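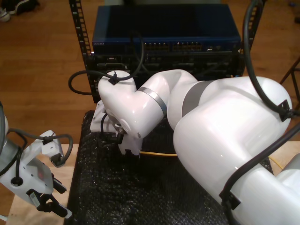

Figure 11. Network switch mounted in a black rack frame.

Section 4: Mounting and Connecting the Switch

This section covers fitting the Clitmont switch into a rack, connecting power and ground, and bringing up the first uplink. Read all of it before you start. If you are replacing a switch that is already in service, save its configuration first (see Section 7, Backup and Restore).

4.1 Before you begin

You will need:

A Phillips screwdriver, size 2
The bracket kit from the accessory box
Four rack screws and cage nuts to suit your rack (not supplied)
The grounding wire and lug
A console cable
A laptop with a terminal program installed

The switch takes up one rack unit. Leave one free unit above it if the equipment there runs hot. The air temperature inside the rack must stay below 55 degrees Celsius with the doors closed.

CAUTION: Do not install the switch in a rack that is not bolted down or fitted with anti-tip feet. Load the rack from the bottom up, heaviest equipment first.

4.2 Fitting the brackets

1. Place the switch on a flat surface with the front panel facing you.
2. Hold a bracket against the left side with the flange flush with the front panel.
3. Fasten the bracket with the short black screws from the kit. Longer screws can reach the circuit board.
4. Repeat on the right side.

Note: For mid-mount racks, move both brackets to the rear set of holes. The two-post Rindley rack needs the mid-mount position.

4.3 Mounting the switch

1. Fit the cage nuts into the square holes on both front posts. Check that they are level with each other.
2. Lift the switch into place and line up the bracket slots with the cage nuts. Have a second person support the rear.
3. Start the two lower screws by hand, then the two upper screws.
4. Tighten all four a little at a time, working corner to corner.
5. Check that the side vents are clear. Cable managers and blanking panels must not cover them.

4.4 Connecting ground and power

WARNING: The ground connection must be made first and removed last.

1. Scrape any paint from the rack at the grounding point, down to bare metal.
2. Attach the lug to the ground stud on the rear panel and tighten the nut.
3. Attach the other end of the wire to the rack.
4. Plug the power cord into the switch and secure it with the retaining clip.
5. Plug the other end into the outlet or power strip.

There is no power button. The switch starts as soon as it has power. The SYS light blinks green during start-up and turns solid green when the switch is ready. Allow up to 300 seconds the first time - the switch checks its memory and builds its default configuration before the ports come up.

If the SYS light turns solid amber, unplug the switch, wait a minute and try again. If it turns amber a second time, see Section 9, Troubleshooting.

4.5 Connecting the uplink

1. Remove the dust plug from uplink port 1.
2. Push the transceiver in until it clicks. Do not force it. If it stops halfway, it is upside down.
3. Connect the fiber or copper cable.
4. Check the port light. Green means the link is up at full speed. Amber means the link is up at 1000 Mbps or less.

CAUTION: Never look into an open fiber port or the end of a connected fiber cable. The light is invisible and can damage your eyes.

Note: Zastance transceivers are recognized automatically. For other makes, turn on "Allow third-party modules" in the Ports menu, then remove the transceiver and insert it again.

4.6 Cabling the access ports

Route cables to the nearest side of the rack and dress them with hook-and-loop straps. Plastic ties can crush the cable if they are pulled tight. Leave enough slack to unplug any one cable without moving the ones next to it.

Label both ends of each cable before you plug it in. The Sison label sheets in the accessory box are numbered to match the ports.

4.7 First login

1. Connect the console cable from the laptop to the CONSOLE port.
2. Open the terminal program and press Enter twice.
3. Log in with the user name and password printed on the pull-out tab.
4. Enter a new password when asked. You cannot skip this step.
5. Set the management address, then type "save" and press Enter.

Settings that have not been saved are lost at the next restart. To continue with VLANs and port groups, go to Section 5.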